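Teleoperation Operators (Part-Time), Block Sorting Data Collection
Gesturness, Skosholm site
Posted 2022-01-12
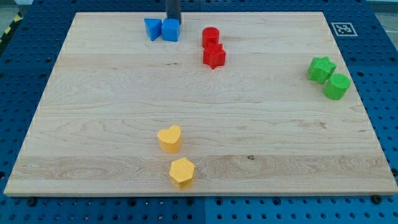 The work

Gesturness is hiring operators to record demonstrations for a manipulation policy trained by imitation. Operators drive a single arm with a parallel controller and complete short tabletop tasks on written prompts. The current task family is color sorting: blocks start scattered on a wooden board and end in color-matched pairs, with open board between pairs. Shapes include cube, cylinder, star, heart, and triangular and hexagonal prisms.

The set now holds 2846 accepted episodes. The target for this phase is 3717. A second phase, with stacking prompts, is planned for September.

Duties

Record episodes from reset to end signal, following the prompt as written.
Reset the board between episodes according to the layout sheet.
Tag each episode as success, partial or discard. Recoveries from a missed grasp are kept and tagged separately.
Check marker visibility at the start of each block of recordings and report any shift in calibration.
Log faults in Conum before leaving the station.

Requirements

Normal or corrected vision and reliable color discrimination. A screening test is given on site.
Steady use of both hands for sessions of 120 minutes, with breaks.
Ability to read and follow written procedures in English.
Age 18 or over.

Experience with teleoperation, CNC equipment or laboratory work is useful but not required. No programming is involved. Training takes two paid sessions, after which new operators record a trial batch that is reviewed before they are scheduled alone.

Conditions

Shifts are four hours, morning or afternoon, up to five per week. Pay is hourly and does not depend on the number of episodes accepted. The station is on the ground floor of the Ackermann building, Room 559. Controller height is adjustable; operators may sit or stand.

Recordings include arm state, gripper state and video of the work area. Audio is not recorded. Operators are identified in the data by number only.

How to apply

Send a one-page résumé and a list of available shifts to the Gesturness hiring desk, Skosholm, with the reference "Block Sorting Operator" in the subject line. Applications are reviewed in order of arrival until all positions are filled. Selected applicants will be invited to a 30-minute station trial, which includes the color screening.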